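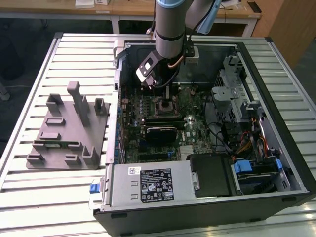
December, evening. Ruaridh Shearer's knee is no better, poor lad, so Stosach will have to manage without their setter against Hegyi. I went through his training jump log again, 70 jumps, and almost 27 of them landed heavy on the left.
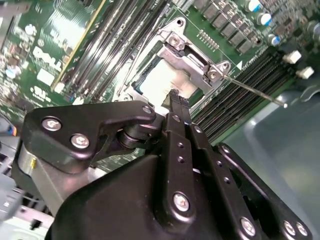 Dell board, socket end.

I do wonder about the floor at Grultel, it's terribly hard (my own shins say so!), and
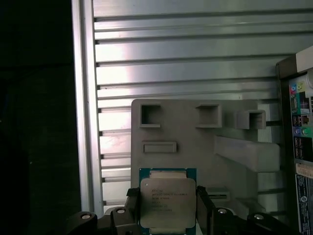
we've been there two nights a week all autumn. Ask about the Bumix mats.

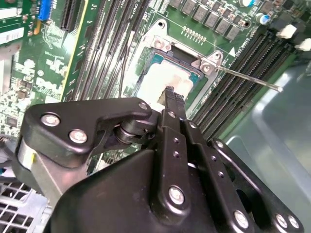

Notebook 2, p. 6

Try him on short sets only, no jumping.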